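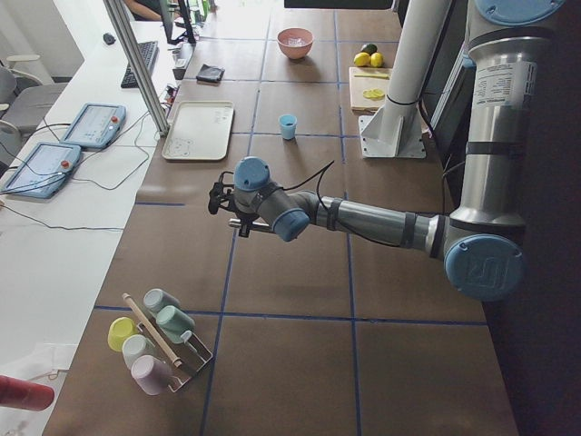 Robot arm over a table marked out in blue tape.

How does a phone know how much credit it has left?
Kids' explainers, by Umesh Bansal

Right. You've got a phone, or your big sister has, and one day it says "you have run out of credit". Out of what? Quick tour, off we go.

Pay as you go
Two main ways to pay for a phone. One is a contract, where a grown-up pays the same bill every month. The other is pay as you go. Money first, calls after. Putting the money on is called topping up.

Think of a bucket with water in it. Topping up fills the bucket. Every call takes a bit out. Texts take a tiny drip. Videos — big gulps! Bucket empty, no more calls till somebody fills it again.

But here's the odd bit. The bucket isn't in your phone. It lives in a big computer that belongs to the phone company, miles away perhaps. Your phone just asks it questions. So if you drop your phone in the bath the credit is still safe. (Don't drop it in the bath.)

What happens when you ring someone
Say Grandad lives in Turnport and you live in Drurkholm. You press call. Your phone sends a radio signal to the nearest mast. The mast passes it on to the company's computer, which has a quick look at your number. Any credit? Yes? Fine, go ahead. It puts the call through and starts a clock.

Some companys count in minutes and some count in seconds. Big difference. If you talk for 62 seconds and they count in minutes, you might pay for two whole minutes. Two! If they count in seconds you pay for 62 seconds and thats it.
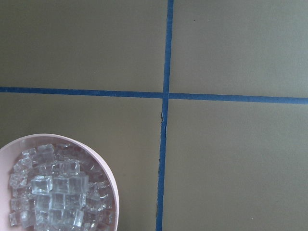

What happens if the credit runs out in the middle of a call?
The computer keeps checking while you talk. When the bucket gets to nothing it ends the call, and sometimes you hear a few beeps first. You can still ring for help in an emergency, even with no credit at all.

Bundles
A bundle is a lot of things sold together. Like a party bag. Let's make one up and call it the Tendside Bundle. In the bag:

200 minutes of calls
70 texts
A bit of internet, called data

You pay once and use the things up one by one. When you make a call the computer looks in the bag first. Minutes in there? It uses those and leaves your ordinary credit alone. No minutes left? Then back to the bucket.

Bundles go out of date, a bit like milk. One might last a month, so if you buy it at the start of June it's finished by the end of June, and any texts you didn't send are normally gone. Some last only 48 hours. Always read that bit. It's usually in small writing.

How to check what's left
Ask whoever looks after the phone before you press anything. Then:

1. Open the part of the phone where you ring people.

2. Type in the short code from your phone company. It often has a star at the front and a hash at the end, and it's different for every company so look it up.
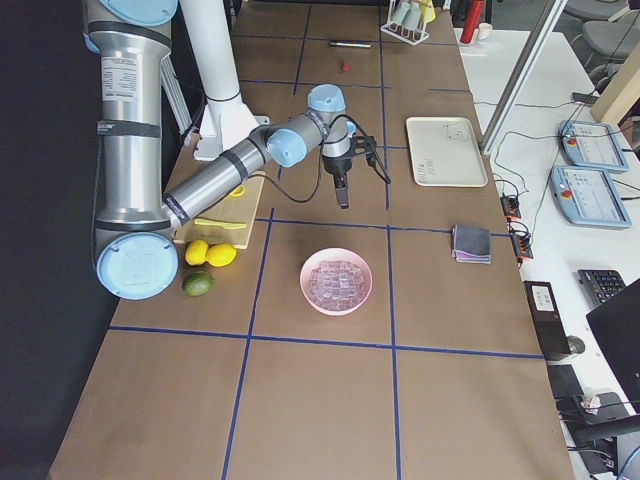
3. Press call. Nobody answers, don't worry, it isn't a real call. A little message pops up with your credit on it.

4. Write it down if you want to see how fast it goes. I did this for a week and got quite a shock.

What about the voucher with numbers on?
You can buy a top-up voucher in lots of shops. It has a long secret number on it. Type that in and the computer looks for it on a huge list. If it's there, and hasn't been used, the money goes in your bucket and the number gets crossed off. Works once only. So never read the number out to a stranger, even one who says you've won a prize. Specially then.
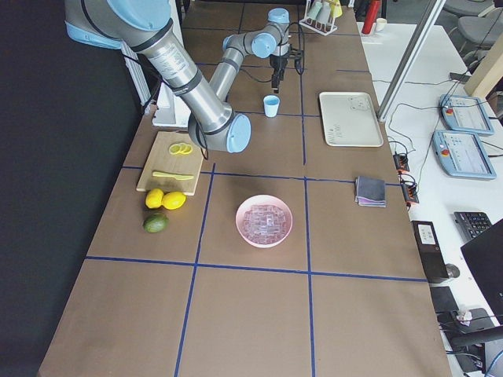
WORDS TO KNOW

Credit — money you've paid that hasn't been used yet.
Top up — to add more credit.
Data — what the phone uses for videos, maps and games when it isn't on wi-fi.
Mast — a tall pole that picks up phone signals and sends them out.
Expire — to go out of date.
Roaming — using your phone in another country, on a different company's masts. Can cost a lot more, so ask first.

Have a go
Bustos the cat (he's got a phone, go with it) has 70 texts in his bundle. He sends 48 to the fishmonger. How many are left? Answer: 22.

Next time — how a text finds the right phone.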